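Little Decorations, Big Party: Our Craft Project Report

Why we picked it

For our project we wanted to find out how far you can get with a children's birthday table using only paper, card and glue. We loved this one from the very first afternoon! Our module asked for a small budget and a real party, and the Devalmont after-school club had one coming up in September, so off we went.

What we made

We planned 3 things: a paper garland, folded place cards and tiny flags for the cupcakes. The garland was the big one. It used 322 paper leaves in the end (we kept a tally on the back of the folder), all punched from old wrapping paper and sewn along a cotton thread.

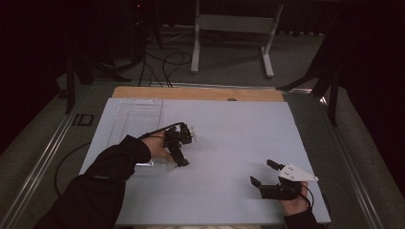

Both hands at the white board, with the clear tray on the left.

The flags were fiddly but so much fun. Our first glue, a stick from the Dratari craft range, let the corners lift overnight, so we switched to double-sided tape and never looked back. For the place cards we tried 2 folds, a plain tent and a little mountain shape, and the mountain won because it stayed up when somebody bumped the table.

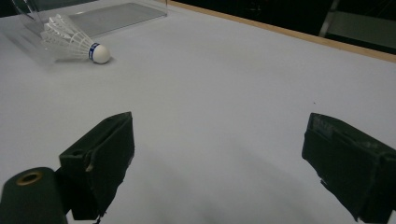
We also learned a lot about colour. On our first sketch we had everything in bright red and yellow, and it looked like a warning sign. Softer greens with one strong orange worked far better, and the Clalta hall has cream walls, which helped them stand out.

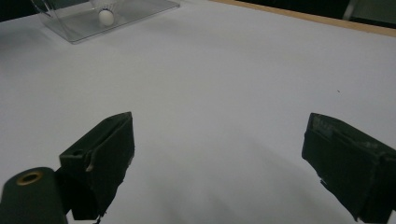

On the day, hanging the garland took us longer than making the flags (the hooks were much higher than we remembered!). The children went straight for the place cards and wanted to take them home, so next time we would make spares. We would also sew the garland in shorter lengths, as ours got into a terrible knot in the bag. The pattern for the leaves came from the Hviid paper-cutting booklet in the school library, and our own templates are in the appendix.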